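**Zoltico food parcel crates, folding, with lids**

I've been packing parcels for the Serkside food bank for eight winters now, and for most of those we used banana boxes. I have nothing against banana boxes! They're free and they stack. But they've got that great hole in the bottom, so you're forever lining them with newspaper, and once they've sat on a damp hall floor they sag in the middle and a tin of peaches goes through (always peaches, I don't know why).

So when I started this little shop, folding crates were the first thing I wanted to get right. I tried the Hellwig ones first and they're good and solid, but they weigh a ton before you've put anything in them. The Zoltico is the one I ended up ordering for our own hall, and it's the one I sell most of.

It holds 41 litres. In practice that's a week's dry goods for a couple, with room on top for bread and a bag of spuds. The sides fold flat with one push on each end, and the lid comes off altogether if you'd like it out of the way while you pack. The handles are wide enough to get a gloved hand through, which you'll be glad of in December when the van's doing its rounds. 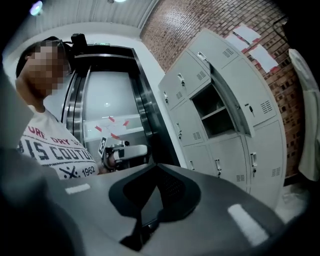
Colours are green, blue and a sort of mustard. We use green for families, blue for single people and mustard for anything with an allergy note, and it's saved us a lot of reading labels out loud across the room. There's a slot on the short side for a card, postcard size, so you can slide the parcel number in and whip it out again when the crate comes home.

And do ask for them back! We lost a fair few the first year. Now we decant on the doorstep into the household's own bags and take the crate away with us, and hardly any go missing.

**Sizes and prices**

- Single crate with lid: £8
- Pack of 20, one colour or mixed: £156
- Pack of 46, delivered on a pallet: £346
- Spare lids: drop me a line, I usually have a few

The Stara trolley fits underneath if you're moving a stack, but it's sold separately and I'm waiting on more. They should be in by October.

Cleaning is just warm soapy water and a cloth. Please don't put them through a dishwasher, the hinges don't like it.

Charities and church groups can pay by invoice, just say so when you order. Orders in before noon go out the next working day, pallets take a bit longer.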